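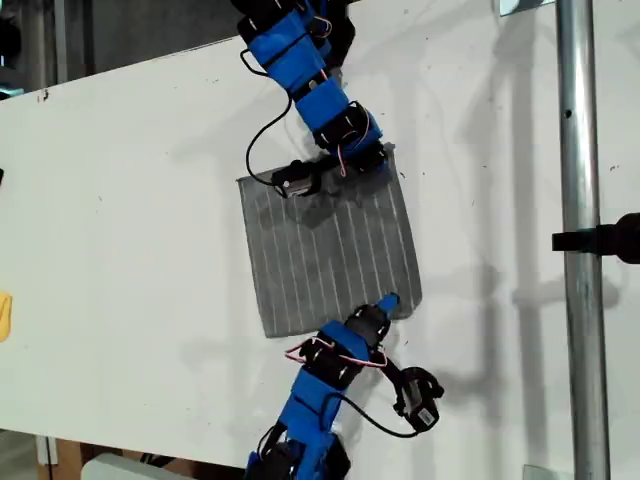
本页最后修改：一月，星期二晚

# Plornevov 灰色细条纹方巾使用评测

这块方巾我用了一个冬天，原先只打算写几句放在购物记录里，后来陆续有人问起，就整理成单独一页。评测对象是 Plornevov 的方形清洁巾，灰色带白色细竖线的那一款，在 Zonico 的网店买的，一包 2 块。同一时期我还在用 Joseph 的白色厚巾，下面会拿来对比。

先说结论：擦桌子好用，擦玻璃一般，边缘处理得不够好，价格可以接受。已经有顺手抹布的人没有必要专门换。

## 购买和包装

订单是晚上下的，隔天下午到货。包装是一个纸套，没有塑料袋，纸套背面印着洗涤说明，字很小，要拿到灯下才看得清。产品编号是 821，补货的时候直接搜这个编号最快，搜“灰色方巾”会出来一大堆别的东西。

每块标称边长 30 厘米。我拿尺子量过，新的时候基本符合，洗过几次以后横向缩了一点，纵向变化不大。缩水之后叠起来四个角对不太齐，对强迫症不友好，擦东西不受影响。

新布有一点味道，像刚拆封的棉布，洗一遍就没有了。第一次洗的时候水里有很淡的灰色，第二次就清了。建议头两次单独洗，别跟浅色衣服放在一起。

## 外观

颜色是深浅不匀的灰，上面一道道白色细线，远看像西装料子，近看又有点像绗缝的走线。我喜欢这个颜色，原因很实际：家里是白色桌面，白抹布放在上面经常找不到，灰的一眼就能看见。

灰色的另一个好处是不显脏，这一点也可以算缺点。布上有深色的印子，混在斑驳的底色里，不仔细看会以为本来就是那样。用白布的时候，脏了自然会去洗；用这块布，要靠自己记着。我现在的做法是每天晚上收拾完就扔进洗衣篮，不管看上去脏不脏。

## 边缘

这是我最不满意的地方。布边不够平整，有点毛，线头会往外跑。第一周我剪过两次线头，后来发现越剪越多，就不剪了。

Chutima Sombatkul 做了很多年缝纫，我把布拿给她看，她的意见是包边的线太疏，拐角处又没有回针，所以角上最先松。她帮我把其中一块重新锁了边，用的是家里的普通缝纫机，几分钟就做完了。锁过边的那块到现在形状都很好，没锁的那块四周起毛，不过也没有散开。

家里有缝纫机的话，买回来先锁一遍边，能省不少事。没有缝纫机也能用，只是要接受它看起来比较旧。

## 擦桌面

我家的白色桌子既吃饭也干活，每天要擦好几遍，这块布大部分时间就花在这上面。

半湿的时候效果最好。浸水，拧到不滴水，对折两次，一面用脏了翻一面。咖啡渍、酱油点、铅笔印都能擦掉，油渍要加一点洗洁精。擦完桌面上会留一层很薄的水膜，过一会儿自己就干，没有明显的水痕。

干擦也试过。扫面包屑还可以，细线之间的纹路能带住一部分碎屑，抖一抖就掉。擦细灰差一些，布面偏滑，灰会被推着走，最后堆在桌沿上，得再用湿的一面收一遍。

有一种污渍它对付不了：干透的胶水。我用它蹭了很久，胶没下来，布上倒是勾出了一根线。后来用塑料刮片解决了。

## 擦玻璃和镜子

一般。新布的时候会留下细小的绒毛，洗过五六次之后绒毛少了，但对着光看还是有一些条痕。Iñaki Sarmiento 跟我买的是同一款，他说他擦窗户完全没问题，前提是先喷清洁剂，再用干布收尾。我照他的办法试了，比单用湿布好，还是不如专门的玻璃布。

卫生间的镜子我已经换回旧的玻璃布了。

## 吸水

做了个很简单的比较。在桌上倒一小杯水，分别用这块布和 Joseph 的白色厚巾去吸。Joseph 一次就吸干，提起来不滴水。Plornevov 第一下只吸走大半，要翻面再按一次。

差别主要在厚度上。Joseph 那款厚，吸得多，可是拧起来费劲，挂一晚上第二天早上还是潮的。Plornevov 薄，吸得少，挂在水龙头旁边几个小时就干了。冬天屋里开着暖气还看不太出来，到了潮湿的季节，干得快会重要得多。

所以我现在两种都留着：打翻了水或汤，拿 Joseph；平时擦桌子，拿 Plornevov。

## 当垫布用

擦桌子之外，我也常把它摊开当垫布。拆小东西、修眼镜、给表换电池，下面铺一块灰布，螺丝掉上去不会弹走，颜色对比也清楚。细条纹在这里还有个意外的用处：可以顺着线把零件一排排摆好，装回去的时候不容易弄混顺序。

缺点是布薄，在光滑的桌面上会跑。稍微用点力，整块布就跟着手转，得用另一只手按住一个角。Rania Saber 建议在下面垫一张防滑网，就是铺抽屉的那种，剪得比布小一圈。我试了，确实稳住了。

起毛的边在这个用途下比较烦人，小零件会被线头挂住。当垫布的话，请用锁过边的那块。

## 折叠和收纳

薄布好叠。对折、再对折，成一个小方块，竖着插在抽屉里，占的地方很小。要叠得整齐，得先把布在桌上铺平，拉住对角轻轻抻一下再折，直接从晾衣架上取下来就折会歪，因为晾干以后边缘有点卷。

白色竖线可以当参照。沿着竖线的方向折第一道，折痕基本是直的。横着折没有线可以对，只能看边，而边本身又不太直，叠出来就差一点。对摆放没有要求的人可以忽略这一段。

Pichit Saithong 的办法是不叠，卷起来放在杯子里，随手抽一块。他家里抹布多，这样拿着方便。我只有两块，就还是叠。

## 洗涤

纸套上写的是温水机洗，不要漂白，不要用柔顺剂。前两条我照做了，第三条有一次忘了，跟毛巾一起洗时加了柔顺剂，结果那块布有好几天不怎么吸水，水在表面打滚。后来不加任何东西连洗了两遍才恢复。这条说明值得认真看。

烘干机用过一次，低温，出来之后比晾干的皱，也更小一点。之后一直是晾干。

晾的时候最好夹住两个角，整块展开。搭在杆子上晾，中间会有一道折印，要等下次洗才消。

## 和 Clondance 的比较

Eero Vuorinen 用的是 Clondance 的方巾，尺寸接近，也是灰的，没有条纹。我借来用了几天。Clondance 的边做得好得多，双线锁边，角是圆的，一根线头也没有。布面也更软，拿在手里舒服。

擦桌子的效果两者差不多。Clondance 粘碎屑的能力弱一些，大概跟布面太平有关。价格比 Plornevov 贵了将近一倍，而且只能在实体店买，我这边过去要换一趟公交。

如果两家店都在楼下，我会买 Clondance。按现在的情况，我还是继续用 Plornevov，自己锁边。

## 适合谁

家里桌面颜色浅、每天要擦很多次、希望抹布干得快的，可以买。主要用来擦玻璃的不建议。想找厚实的、一次能吸很多水的，也不建议。

介意边缘起毛又不打算自己动手的，多花点钱买锁边好的牌子，省心。

## 优缺点

优点：

- 干得快
- 在白色桌面上好找
- 薄，好拧，好收
- 湿擦桌面干净，没有明显水痕

缺点：

- 边缘处理粗糙，会起毛
- 颜色容易掩盖污渍
- 吸水量一般
- 第一次洗会掉一点色
- 碰到柔顺剂就不吸水

## 补充

有人留言问能不能擦不锈钢水槽。可以，顺着拉丝的方向擦，最后用干的一面收一下。水垢擦不掉，那个要用柠檬酸。

还有人问能不能剪成小块。我没有剪过。按这个包边的情况，剪开的那一边不锁的话应该很快就会散，想要小尺寸的还是直接买小的。

没锁边的那块准备再用一段时间，然后拿去擦自行车。补货暂时还没下单，Zonico 的页面上这个颜色显示缺货，蓝色的倒是有，我没有买过，不清楚布料是不是一样。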